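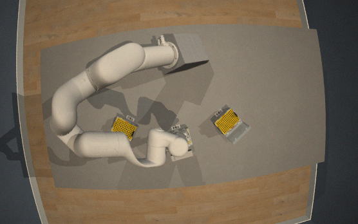
Robotic arm on a tabletop, computer rendering

Subject: Re: [sendton-troop] Spring campout - food, tents and the Saturday hike

Hi everyone,

Sorry for the slow answer, I was at the Kobori swim meet most of the weekend and my phone died before lunch on the first day. I've now read the whole thread (all the way back to the first tent question!) and I'll try to take things more or less in the order they came up.

On Tuesday one of the Bear den parents wrote:

> Hi all, new family here, our first campout. A few things I couldn't find
> in the packet. Do the kids sleep in with their parents or with their den?
> Is dinner on Friday included or do we eat before we come? My son wants to
> work on his fire badge and I don't know if he's allowed to at his age.
> Also my daughter is 5, can she come along, and does she need to be
> registered? We don't own a camp stove or anything like that. We do have
> a tent but it's really a beach tent, if I'm being truthful.
> Last one, is the hike the same one as last fall? A neighbor told us it
> was pretty rough on the little ones.
> Thanks, and sorry for the long list.

Please don't apologize, that's a shorter list than I had my first year.

Sleeping: Cubs sleep in the same tent as their own parent or guardian. The older Scouts have their own row on the far side of the fire ring, and they like it that way. Siblings are with the family.

Friday dinner is not included. Most of us stop in Ellico on the way because it's the last town with anything open, but you can also bring sandwiches and eat at the picnic tables. We put out cocoa and popcorn once people have their tents up. The first real troop meal is Saturday breakfast, 7 a.m. at the big shelter, and it's pancakes again. I know we said we'd try breakfast burritos, but the griddle is already booked and the kids voted for pancakes anyway - over 10 of them came up to me after the last meeting to make sure I'd heard.

Fire badge: yes, he can work on it, but at his age he does the laying and the safety part and an adult does the lighting. The den leaders run a session right after breakfast. If it's wet we move it under the shelter roof and do the safety talk plus tinder bundles, and he can finish the rest at a regular meeting. We did it that way in the fall and every kid got signed off in the end. Have him bring dryer lint if you've got any. I mean it, a whole sandwich bag of it!

Little sister is very welcome. Five-year-olds come free and don't need to be registered as Scouts, but she does have to be on the signup sheet under "family," and we need a health form for her same as for everybody. The form is in the packet, right behind the map. Only pages 1 and 2 for a weekend trip, you can skip the part that has to be signed by a doctor.

Stove: you don't need one. All troop meals are cooked on troop gear. Bring a plate, a bowl, a mug and a fork and spoon for each person, with a name on everything (masking tape works until it gets washed, marker on the bottom is better).

Tent: please leave the beach tent at home. We were up on that ridge one March with a wind that flattened a good one, and a beach tent will be in the next county. The troop closet has loaners and I've put your name on a four-person. You can get it at the next meeting and I'll show you how it goes up, it has a funny pole in the back that everybody puts in wrong, me included.

Now the hike. No, it's a different one this time. Last fall was the Stirkon loop and I agree with your neighbor, it was too much for the small kids, we had two dads carrying Lions on their shoulders for the last mile. This time we're splitting up. The Cubs and families walk from campsite 302 down to the creek and back, flat the whole way, with a scavenger hunt. The older Scouts do the ridge trail with packs. If you have one kid in each group, tell me and we'll find somebody for the ridge walker to go with.

A few leftovers from the other messages while I'm at it:

Skits. Every den does one on Saturday night. They need to be short, and I'd love it if we could have just one year without the invisible bench. I don't expect to win this.

Cookie parents, I know the Sendton Brownies are using the lower field the same weekend. They asked if they could join our campfire and I said of course, so please plan on more marshmallows than usual. Their leader is bringing the graham crackers.

Cars: two per family max in the gravel lot, and no parking along the gate road, the ranger was pretty firm with us about that.

Still missing: I need someone to take the big coolers up on Friday afternoon, and someone with a hitch for the trailer. My truck is in the shop until who knows when. If you can do either, write me off list or catch me at pickup.

Forms and money by the next meeting please. If money is tight, tell me quietly and we'll work it out, we have a fund for exactly that.

See you all there - and bring more socks than you think!

Campout coordinator, Sendton troop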